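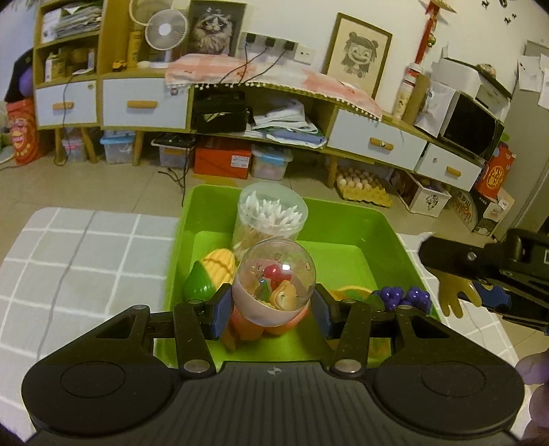

Toy capsule over the green bin, with the swabs, corn and grapes in it.

July 2026
by Riku Shibata

I've been putting off the equipment list for the fall, and I need to have it done before September, so I'm writing it out here first.

The question is whether to buy another pair of hand-held grippers or put the money into spares for the ones we use now. My first draft had a new pair at the top. I've moved it down. A second pair only helps if two people can record at the same time, and the Trultcombe project doesn't have a second person yet.

Spares come first, then. The finger pads are the part I want plenty of. Hard, smooth things like a plastic capsule depend on the pads much more than the plush toys do, and I'd like to swap a worn set without stopping for the day. I've put down nine sets. Trorus sells them in packs of three, so that works out evenly. I also want pivot screws, which cost almost nothing and are easy to lose on a tiled floor.

Next is storage. Each session fills more disk than I planned for, and I refuse to delete anything until it has been checked. Two drives, one kept somewhere else. With the pads and screws, that brings the total to $277 before shipping. 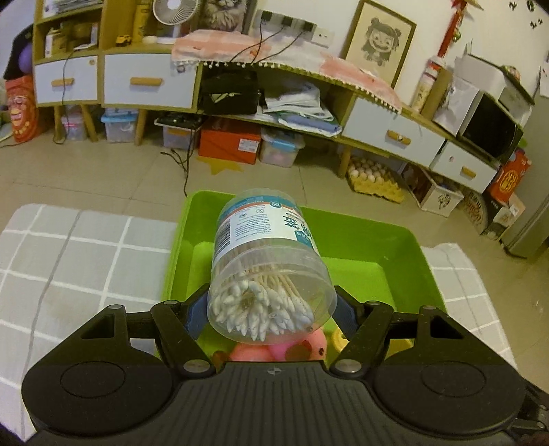
Objects are the cheap part of the budget, and I nearly left them off because of that. Toy food, a tub of cotton swabs, a plush or two – most of it comes from around the house or a discount store. I'm still giving it a line. Clear plastic containers are worth buying in several sizes, and I'd like more things with some weight to them. A couple more bins as well, in a different color from the green.

Stöckli sent me a quote for a small tabletop arm, and I read it twice. It's a fair price. But the arm needs a proper bench and some four weeks of setup that I can't give it this year, so it goes on next year's page with the second pair of grippers.

I still have to ask Trorus what shipping costs if the pads and screws go in one box. If it's much more than I expect, the extra bins can wait.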